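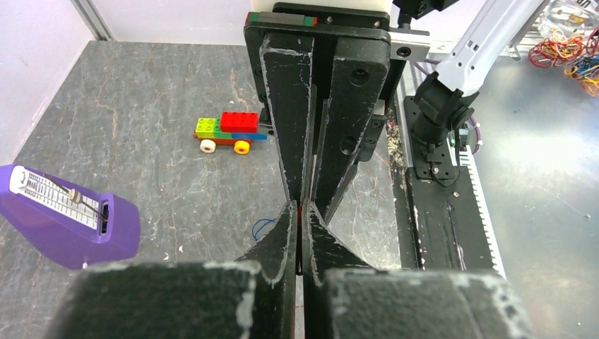 Sorting Loose Strands and Small Parts at an Enclosed Bench

Final project report, Workplace Organization Studio
Prepared by Evangelia Panagiotou

1. Purpose

This report presents the results of a term project on the sorting of small, light items at a bench. The project was proposed by Janevski, a small repair and assembly shop, which had asked for advice on the layout of its sorting area. Staff at the shop had noted that thin strands were the slowest items to put away. They tangle with one another, they lie flat against the surface, and they are easily missed when a bench is cleared at the end of a shift.

The project had two aims. The first was to determine whether the position of the bins affects the time needed to clear a bench. The second was to recommend a layout that could be adopted without buying new furniture. The budget was $1000, of which the greater part went toward the walls and the work surface.

2. The bench

The work surface is grey with a stone pattern and faint light and reddish veins. It is enclosed by pale walls at the back, left and right, with metal posts at the two back corners and a narrow metal strip where the surface meets the right wall. The walls were included at the request of the shop, where parts had often been lost over the back of an open table. They have picked up faint scuffs and small marks – these do not affect their use and were left as they are.

The choice of surface was discussed at length. A plain white top was considered first, but the shop preferred a colour close to that of its existing counters. The patterned surface makes a single strand harder to find, and this should be kept in mind when the results are read.

3. Method

Each trial began with a cluster of strands on the work surface. The trial ended when the last strand had been placed in a bin and the surface had been checked. Two layouts were compared. In the Stavholm layout, the bins stand together toward the left. In the Voro layout, they are divided between the left and right sides. Both names come from the course workbook.

A total of 108 trials were completed over 14 sessions, divided equally between the two layouts. Sessions were held in October. Any strand found outside a bin after the check was entered in the log as a miss, along with its position. Small parts were sorted in separate trials and were not mixed with strands until the last 3 sessions.

Between trials the strands were gathered again into a loose cluster. No attempt was made to reproduce the same tangle each time, which would have been impractical with items of this kind.

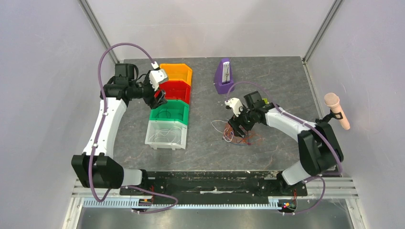 4. Results

The Stavholm layout was faster for strands. With the bins in one place, a tangled group could be brought over and separated directly above them. In the Voro layout, groups were often set down a second time before the last strands came apart.

For small parts, the difference between the layouts was slight and may be due to practice. Most misses were recorded along the back wall and beside the right-hand strip, in both layouts.

5. Recommendations

It is recommended that Janevski keep its bins together on one side of the bench and retain the side walls. Strands should be separated before small parts are brought to the surface. The final check should begin at the back wall and finish at the right edge.

A plainer surface should be tested before further benches are fitted. Rurkora, the second shop contacted during the project, has agreed to lend a counter top for this purpose next term. The trial log and bench drawings have been filed with the studio office.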